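5. Throwing things away

I had this down as the easy chore. When I sketched the list of tasks for the Fillia apartment, I put "pick up a thing from the floor, put it in the bin" near the top as a warm-up, something the policy would get out of the way before we got to the drawers and the laundry. I even told Candela Cifuentes that I'd write this section in an afternoon. It is now the longest one in the paper, and it's the one people ask me about when I give the talk, so let me go through it slowly.

5.1 What we asked for

The task statement is one sentence: take the named item and let go of it so that it ends up inside the bin. It doesn't say anything about how to hold it, or how high above the rim to be, or what to do with whatever is in the bin already. I left all of that out on purpose. When you ask a teenager to throw something out, you don't tell them the approach angle. I wanted the instruction to be as lazy as the ones people give at home, and I wanted to see how much of the missing part the policy had picked up from the demonstrations.

The demonstrations were made by people with a hand-held gripper, walking up to the item and carrying it over. The training set for this chore has 1948 of them, collected in three homes and on the packing floor at Pirzada, where the equivalent chore is clearing offcuts and dud parts from a bench. (The Pirzada recordings turned out to be a mixed blessing, see 5.4.) We tested on 600 trials with items the policy had not been trained on, split evenly between 2 settings, home and shop floor. A trial counted as a success if the item was in the bin when the arm went back to its rest pose, and as a failure for anything else at all, including the times when it would have been fine by any human standard. I'm thinking of one where a wrapper sat draped over the rim, half in and half out. I would have called that thrown away. My spouse would not have, and the rule follows my spouse.

5.2 Which things are trash-shaped

Here's the part I got wrong at the start. I thought the difficulty would be in the bin – finding the opening, clearing the rim, judging the drop – and I thought the items would all behave more or less alike once they were off the floor. It's the other way around. Bins are friendly. They're open at the top, they stay where they are, and they forgive several inches of error. The items are where the trouble lives.

We ended up sorting them loosely by what they do between the fingers. Crumpled stuff (paper balls, wrappers, used tissues) is wonderful. It squashes, it fills the gap between the pads, and it doesn't care which way up it is. If all household trash were crumpled, I'd be writing a very cheerful paper. Stiff chunky things like bottle caps and dead markers are nearly as good, as long as the fingers get around them in the first place.

Then there are the thin, stiff things. Lids, cards, packaging inserts, phone cases, the flat plastic trays that cookies come in. These are miserable to get off a hard floor, and a person does it without noticing by sliding the thing to an edge or flicking a corner up with a fingernail. Our grippers have no fingernails. The Hitent fingertips we tried for a while had a beveled front edge that was supposed to help, and it did help on cards, but the bevel also made them let go of anything round, so we went back to plain ribbed pads and took the loss.

And last, the clingy things. Plastic film, tape with some stick left in it, thin produce bags. The policy picks these up happily and then can't get rid of them. I have watched the arm open its fingers over the bin, close them again, back off, and return home with a strip of film still hanging off one pad, apparently quite satisfied. I'll come back to that word "apparently" in a second.

5.3 Holding it so that it will drop

There's a habit in our demonstrations that I didn't notice until Candela pointed it out. People carrying a flat item to a bin turn it so that it stands on edge. They don't do it for crumpled paper, and they don't do it when they're moving the same flat item to a table. They do it over bins. When I asked a couple of the demonstrators why, they looked at me as if I had asked why they breathe. One of them told me it just falls better that way.

It does fall better that way. A flat thing let go while it's lying flat can land across the rim, or catch a bit of air and slide off sideways, and with a fairly full bin it may come to rest on the heap with a good part of itself poking out. On edge it goes straight down between the walls. So the demonstrators had put a small piece of physical good sense into the data without a word about it in the instructions, and the nice surprise of this section is that the policy got it. On flat items in the home setting it turned them upright before release in most of the successful trials, and when I went through the failures by hand, a release with the item lying flat was the single most common cause I could find.

What the policy didn't get is the waiting. Human demonstrators hold still for a beat over the opening before they let go. It's short, and I suspect they use it to look. The policy rushes it, and some of its releases start while the hand is still traveling, so the item leaves with a sideways push. With a wide bin you get away with it. With the narrow one from the Zollomside kitchen, which is barely wider than a dinner plate, you don't.

Figure 3. The carry-and-release stage for a flat item: a phone case held upright between the jaws, directly above a round blue bin with trash at the bottom.

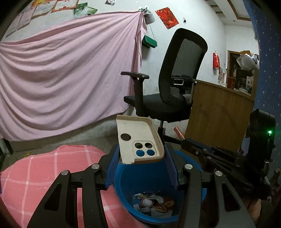
We tried the obvious fix for the rushing, which was to add a fixed pause before every release. It helped the narrow bin a lot and did nothing for the wide one, as you'd expect. But it also made the clingy items worse, and I still don't have a good story for why. My best guess is that the demonstrators got rid of film with a little shake that blended into the end of the carry, and that by freezing the hand we cut the shake off. Candela thinks the pause simply pushed the policy into a situation it had never seen in training, hand still, fingers shut, nothing happening, and that it did something arbitrary from there. We haven't run the experiment that would tell us who's right.

5.4 Knowing that it's done

This is where I'd say the machines are furthest from the chore, and it has very little to do with hands.

A person who throws something away knows that it went. They hear it, or they see it drop, or they feel that their fingers are empty. Our policy has a camera near the fingers and not much else, and by the time the item has dropped, the view into the bin is a mess of other discarded things that look a lot like the one just dropped. Was that scrap there before? I've stopped many recordings at that point and asked myself the same question, and I had the advantage of being able to rewind.

The result is that the policy treats the release as the end of the job. Fingers open, job done, go home. That's the film-on-the-pad problem from 5.2, and it is also the problem with the Pirzada recordings. On the packing floor the operators clear a bench fast, and they toss. The item is gone from the hand well before it's over the container, and nobody there looks back, as a miss just gets swept up at the end of the shift. For Pirzada that's a perfectly sensible way to work. In a kitchen it's a banana peel behind the stove. When we trained on the home and shop-floor recordings together, the tossing leaked into the home trials, and we only got rid of it by telling the policy which setting it was in. I don't love that solution. A person who has worked a packing line all day doesn't need a label on the door to stop tossing things when they get home (well, most of them don't).

We did bolt on a simple check, a second look at the open fingers after release, compared with how empty fingers normally look. If they don't match, try the release again. It catches most of the clinging film. It doesn't catch misses, because when an item has slid down the outside of the bin the fingers look perfectly empty. For those you'd need the arm to back off and look at the floor, and adding that made each trial so slow that our test household asked us to take it out again. We did, in April 2021, and all the numbers in Table 2 are from after that change.

5.5 So, can it take the trash?

If you mean crumpled paper into a wide bin with somebody in the room, yes, and I'd let it do so in my own apartment. If you mean whatever happens to be on the floor, into whatever bin is around, while you're at work, then no. The flat items are improving and I expect better fingertips plus more recordings of people tipping things up off the floor will take care of a good share of what's left. The checking is a different matter, and I come back to it in Section 7 together with the drawer task, where the policy has the same trouble telling a closed drawer from one that's closed except for the last finger's width.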